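Covering and marking out a work table with paper and tape

Posted 11 June 2018 in Workshop Tips

I've had a few messages asking how I keep my bench from turning into one enormous heap, so I thought I'd write it all down properly. It's paper and tape, and it cost me less than a decent sandwich. The whole lot goes in the recycling when it gets grubby (tape peeled off first, please).

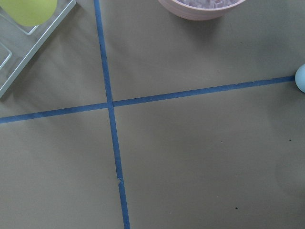
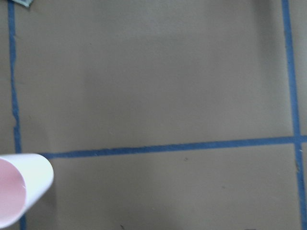

My bench is an old Ranby kitchen table that I've had for years, and the top has a lovely grain that I would like to keep, thank you very much. So it always gets covered before I do anything with glue, paint or small fiddly parts. I use plain brown paper off the roll and blue tape to split it into sections, and as you'll notice, my sections are nowhere near equal and the lines are anything but level! I used to get the ruler out. I don't bother now. A slanting line tells you where one job stops and the next one starts just as well as a straight one, and you can get on with your afternoon.

The paper first. Buy the heaviest you can get without it fighting you. I tried a thin one from the pound shop and it tore the moment I leaned an elbow on it. Cut it a good hand's width longer than the table at both ends, fold the extra underneath and tape it to the underside. If it's been rolled up tight it will want to spring back, so lay it curl side down overnight with some books on the corners. I use two old Drindar catalogues, which are good for nothing else.

Then the tape. Get the low-tack painter's sort, a narrow one if you can find it. Mine came from Kernside and it was 127p a roll on the shelf label, which made me laugh, as I'd never seen a price written like that. Stick one end down, pull out the full length in the air, and lower it on to the paper in one go. If you press it down as you unroll it, it wanders. Where two strips cross, just run one over the other and rub the join flat with the back of a spoon. And if you tear an edge or get a bit of a crease, leave it! I've peeled tape up to fix a wobble and taken a strip of paper with it, and then you've got a hole to patch as well as a wobble.

What goes where is up to you. I like one section for things waiting, one for whatever I'm working on and one for bits that are finished and drying. The fourth is for the tools I'm using, and it's always the messiest. Clear trays are brilliant for this, by the way, as you can see straight into them from the side and don't have to lift anything out to find the one screw you want.

A few odds and ends I've picked up:

Write on the paper. Measurements, screw sizes, a shopping list, whatever. It's the best notepad I own.

Rub the tape with your thumb again after a day. The ends lift first.

If you do spill something oily, cut out the patch straight away and tape a fresh piece over it. I once left some of my Matsuda oil on there and it went right through to the wood by teatime.

Change the whole sheet when it starts to go fluffy. In August I was going through one every 9 days, but I was sanding a lot of chairs. Normally it lasts much longer than that.

Next time I'll do the drawers underneath the bench, if I can get them open.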